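MEDIA RELEASE
11 September 2024

Rendholm Community Workshop opens its hand-held gripper design to home builders

Rendholm Community Workshop has released the full build notes, cut files and parts list for the Canus gripper, a hand-held two-finger tool designed by its members for recording and practising small picking tasks at home. The release follows 11 months of evening and weekend work in the shared workshop and in members' own homes.

The Canus is held and operated by a person. Its jaws follow the same geometry as the fingers planned for the workshop's bench-mounted arm, so that a grasp made by hand can later be attempted by the machine without redesigning the fingertips. The tool can be assembled with a hex key set, a small file and access to a 3D printer, and the notes assume no previous experience in robotics.

The design team was led by Sławomir Wieczorek, a retired toolmaker, with Lefteris Rallis responsible for the linkage and the fingertip mounts. Members agreed early in the project that the gripper should be tried on ordinary household goods in ordinary rooms. Packaged food was adopted as the standard set, with wrapped crackers and snack packets picked from a shallow cardboard box.

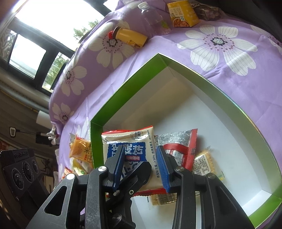
Flexible packaging was chosen for its difficulty. A sealed packet changes shape as the jaws close, and its crimped ends can fold under a pad. Early fingertips with a smooth face tended to let foil wrappers slide, and the members settled on the present ribbed pads in March after comparing several rib depths. The pads are the only component expected to wear, and the notes include a template for cutting replacements.

"We had fingers that behaved very well on wooden blocks and very poorly on a packet of biscuits," said Mr. Wieczorek. "Most people who build one of these at home will reach for something in the pantry first. We wanted the tool to be ready for that."

The linkage was revised twice. The current version uses pinned joints throughout and can be stripped for cleaning without disturbing the alignment of the jaws. Builders who prefer a stiffer action may fit the alternative inner arms described in the appendix, although the workshop recommends completing the standard build first.

Mr. Rallis said the practice sessions had influenced the design more than the bench tests. "On the bench you hold the object exactly where you would like it. In a box, one packet is lying over another, the wall is in the way of your outer arm, and you have to decide which one to go after. Several of the changes to the fingertip mounts came out of that."

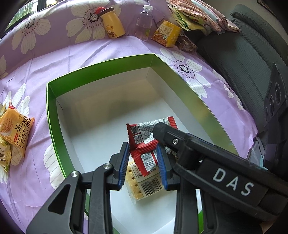 Snack packets and a packet of crackers between the gripper's ribbed blue pads during box picking.

The workshop has produced 80 sets of pre-cut parts for members and for affiliated groups that do not have their own printing equipment. Hardware for the sets was supplied at cost by Alexiou Fasteners, and pad material was donated by Dellari Rubber. Further sets will be made if demand warrants.

An introductory build program will be offered in the Rendholm workshop this fall. Each course consists of 2 evening sessions, the first covering assembly and the second adjustment and supervised practice. Participants keep the tool they build. Minors are welcome when accompanied by a parent or guardian, and closed-toe footwear is required in the machine area at all times.

The files are offered free of charge for personal, educational and non-profit use. Groups wishing to modify the design are asked to credit the workshop and to send a copy of their changes to the design team, so that useful improvements can be included in the next revision.

About Rendholm Community Workshop
Rendholm Community Workshop is a non-profit shared workspace with 600 members. It provides access to woodworking, metalworking, electronics and 3D printing equipment, together with training in their safe use.

Media inquiries may be directed to the workshop's front office during regular opening hours.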